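Sourdough starter smells like nail varnish after I moved house, should I throw it away?

Posted in Bread and Baking, July 23, 2025
3,351 views

Srivastava wrote:

Hello all. I have kept a rye starter for almost two years and never had a serious problem with it. In May we moved from Torkano to Ilinholm and since then it behaves very differently. In the old flat the kitchen was cold and I fed it one time each day, in the evening. It doubled by breakfast and smelled like yoghurt and apples.

Now it rises very quickly, falls down before I go to bed, and in the morning there is a thin grey liquid on top and a strong smell, like nail varnish remover. The bread is also different. It spreads flat in the oven and the taste is too sour for my children. I changed nothing in the recipe: 32 grams of old starter, the same weight of flour, the same weight of water. The flour is from another mill, because the shop here does not sell my old one. It is called Rillach wholemeal rye and the colour is a little darker.

I have two doubts. Is it safe to eat bread from a starter with this smell? And is it the water, the flour or the temperature? I would prefer not to begin again from zero, but I will do it if I must. Thank you for your patience with my English.

Alistair Moncrieff wrote:

Please do not throw it away. The smell you describe is very common and it means that the starter is hungry. When the yeast and the bacteria have eaten what is in the flour, they begin to produce other things, and one of these smells like solvent. The grey liquid is part of the same story. You can pour it off or mix it back in. If you mix it back, the bread will be a bit more sour, so in your case I would pour it off.

You should only throw a starter away if you see pink or orange colour, or mould with hair on it. In this case do not try to save the part underneath. Wash the jar with very hot water and start with new flour.

About the reason, I believe it is mostly the temperature. You say the old kitchen was cold. If the new one is warm, the same amount of food is finished in half of the time. The darker flour can also make it faster, as wholemeal rye gives the starter a lot to eat. Water is possible but I would look at it last.

What I would do is this:

1. For three days, feed it two times a day, morning and evening, and keep less of the old starter each time. Take 10 grams of starter, 50 grams of flour and 50 grams of water. The water should be cool, straight from the tap.

2. Put a rubber band around the jar at the level of the starter after feeding, so you can see how high it goes and when it begins to fall. Write the hours down on paper. I have done this for years and still my memory is always wrong.

3. Use it for baking when it is at the top or just before. For the flat bread problem this is the most important point. Let the dough rise in something with straight, clear sides, on the table away from the cooker, and stop when it has grown by half. In a round bowl it is very hard to judge.
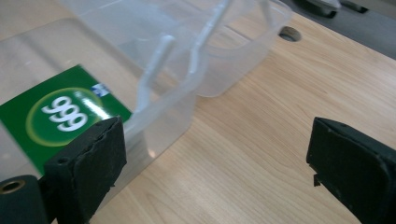
4. When the smell is again like fruit or yoghurt, go back to one feeding, but keep the jar in the fridge between the baking days. Once a week is enough for a rye starter in the fridge.

If after one week there is no difference, write here again with the hours you noted and the temperature of the room — a cheap thermometer is good enough.

Torkano_baker wrote:

Same thing happened to me, it was the heat. I just use more flour so it is thick like clay, then it goes slower. Never had to count grams.

Srivastava wrote:

Thank you both. I measured on the shelf where the jar stands and it is 27 degrees in the afternoon, the boiler is behind the wall. I have moved it to the floor of the pantry and will do the three days as Alistair wrote. I did pour off the liquid this morning. The smell is still there but weaker.

Related posts

Can I freeze a rye starter before a long holiday?
Oven of 73 litres, which baking stone fits?
Dough sticks to the proving basket even with rice flour
Rillach wholemeal rye, how much water does it take?
Bread tin for a 170 g test loaf
Crust goes soft after one hour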